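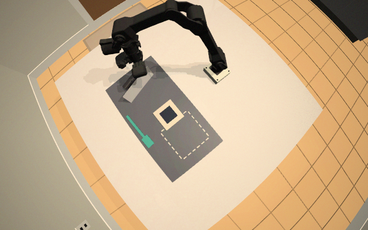 Cooking Whole Squid at Home: Tips for Cleaning, Cutting and Keeping It Tender

Squid is one of the strangest and most wonderful animals you can bring home from the fish counter!

It has a beak like a parrot, a clear inner "quill" that looks like a strip of plastic, and its own supply of ink. Kids love helping with this one. My friend Geetha Hegde had her whole Thursday cooking group gathered at the sink the first time she pulled out a quill, and two people asked if they could keep it.

Buying

Look for skin that is shiny and still has some color in it, mottled purple or brown over cream. Dull pink all over means it has been sitting. The eyes should be clear. It should smell like seawater and not much else.

Frozen squid is great, too, and often fresher than what's on the ice. Thaw it overnight in the fridge in a bowl, because it lets out a surprising amount of water. If you forgot (I always forget), seal it in a bag and set the bag in cold water, changing the water when it warms up.

For four people as a main dish I buy 700 grams of whole squid, a little over a pound and a half. You lose some of that in cleaning.

Cleaning

Put down newspaper first. Wear an apron if you like your shirt.

Hold the body in one hand and the head in the other, and pull gently with a slight twist. Most of the insides come out with the head in one go. Reach in for the quill, find the stiff tip at the opening, and slide it out. Rinse the inside of the tube and feel around with a finger for anything left behind.

Cut the tentacles off just in front of the eyes. Squeeze where they join and the beak pops out like a pea from a pod! Throw the beak away, or rinse it and show somebody.

The thin purple skin rubs off under the tap. You can leave it on, it tastes fine and goes a pretty dark pink when cooked. The side fins pull off easily and are good eating, just a bit chewier.

Saving the ink

The ink sac is a little silvery streak in among the insides. Pinch it off at the narrow end and lift it out over a saucer. One squid gives you very little, so save up from several. Stir it with a spoonful of water and it's ready for rice or pasta. It freezes well in an ice cube tray, but use an old tray, as it will never be white again.

Ink on the counter: wipe right away with cold water and dish soap. Ink on your fingers: rub with half a lemon and a pinch of salt (check for paper cuts first, ouch). Ink on a wooden board is more or less there for good. I keep a beat-up plastic one for squid and beets.

Cutting

For rings, lay the tube flat and slice across, as wide as your finger. Thinner rings cook too fast and turn into rubber bands.

For stir-frying, slit the tube up one side, open it flat with the inside facing up, and score a crisscross pattern with the knife held at a slant. Don't go all the way through. The pieces curl up into pinecones in the hot pan and the sauce gets caught in all the little grooves. So pretty! Hiếu Trình taught me to score the inside. I had been scoring the outside for years and wondering why mine only curled halfway.

Keeping it tender

Cook it very fast or very slow. Two minutes in a really hot pan is plenty for rings. If you miss that window, don't panic, just add tomatoes or broth, put the lid on and let it simmer on low until a fork goes in easily. Start checking at the half-hour mark, though big squid can want a good while longer.

Dry it well before frying. I roll the rings in a clean dish towel and leave them there while the pan heats. Wet squid spits, and it also steams when you want it to brown. Work in small batches and salt at the end.

Some cooks soak it in milk beforehand. Gopinath Kurian swears by it, I can't taste much difference, and we have agreed to keep arguing.

The smell

Wrap the scraps in the newspaper, tie them up in a bag and keep the bag in the freezer until trash day. For the sink, run cold water first (hot seems to set the smell), then dish soap, then a splash of vinegar. Rubbing your hands on a stainless steel spoon under the tap is an old trick and I do it every time.

Leftovers

Cooked squid keeps 2 days in the fridge. Eat it cold with lime, chopped chili and plenty of cilantro. The microwave will make it tough, so if you want it warm, stir it into hot rice at the last second and put the lid on the pot.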